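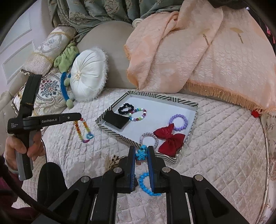

Home Travel Notes People Archive Contact
Search this site Enter keyword Go

Haslam in December, and the women who run the fire house

I nearly missed the open day because I got off the bus a stop early and walked the long way up past the mill, which is a steep climb in a wet coat. By the time I got to the station the tour had started and Muthoni Ogola was already halfway through the story of her first winter on the crew. She waved me in and kept going — I liked her right away.

Haslam has 17 firefighters and 9 of them are women. When Muthoni joined there were two, and the other one was Wendy Nuttall, who had to change in the hose room for her first eight months (there's a proper locker room now, and we were marched through it with great pride). Wendy's husband Mervyn runs the radio desk and says he has spent half his marriage telling his wife where to drive.

We got to try on the gear. I have no idea how anyone climbs a ladder in it! The coat alone had me sweating, and then Reece Pilkington, the newest recruit, handed me the air tank and I sat down on the bumper of the truck and stayed there a while. Reece told me the test is the same for everybody: same dummy, same stairs, same clock. He passed on his second try. Muthoni passed on her first, and she brought it up more than once.

The talk upstairs was more serious. Higinio Magaña, the chief, went over the calls from last year and the ones that still bother him, and a woman behind me asked whether people ever refuse help when they see who's come to the door. Wendy said yes, twice, and one of them was on his own roof at the time. The room laughed, but she didn't much.

Lunch was soup and a very good lemon cake, and I bought raffle tickets and won nothing. If you go, take the bus all the way to Grudwood Lane and bring cash for the kitchen. They've got room for 40 visitors and the upstairs seats fill up first.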